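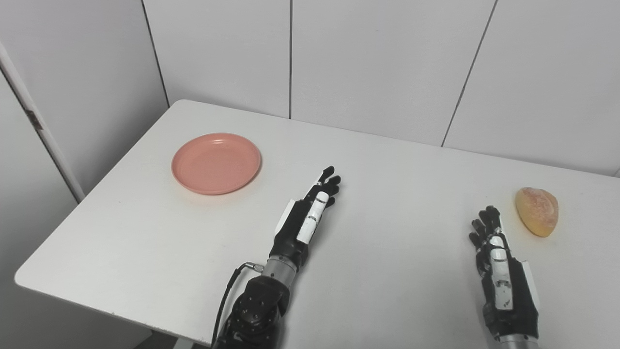 A bread roll, a pink plate and the Primero's two hands.

Primero two-arm helper: can it set the table yet?
Reviewed 13 October 2025

Plisten rents the Primero by the month, and we had ours in the Kirkport test kitchen for 50 days. The company pitches it as a machine for light chores in homes and small shops. We gave it plates, rolls, dish towels and a bin of mixed parts from our workshop.

The hands are the best thing about it. The fingers are black and jointed, the thumbs have white covers, and they can close on soft food without crushing it. Over the whole test we asked for a roll to be put on a plate 255 times. It managed more than 88 percent of those without help. Most of the misses came when the roll was close to the edge of the table and the hand pushed it over the side.

Speed is the problem. Moving one roll takes longer than it takes a person to set four places. The arm stops, lowers, stops again and then closes its fingers. You get used to it, but you wouldn't want to wait for breakfast.

Towels went badly. It can pick one up and drop it in a basket. Folding only worked with small square ones laid flat first, and by then you've done half the job yourself. Sorting parts was better, and a shop with one repeated task might get real use out of it.

The rent is $817 a month, with setup extra. Hlongwane's older single-arm unit costs less and is quicker with boxes, but it has a plain two-finger grip and tore our rolls.

Good: gentle grip, quiet motors, easy to teach a new object.
Bad: slow, poor with cloth, cable on the wrist catches on things.

Plisten says a software update is due in November. We'll run the towel test again then. For now we'd rent it for a workbench and leave it out of the kitchen.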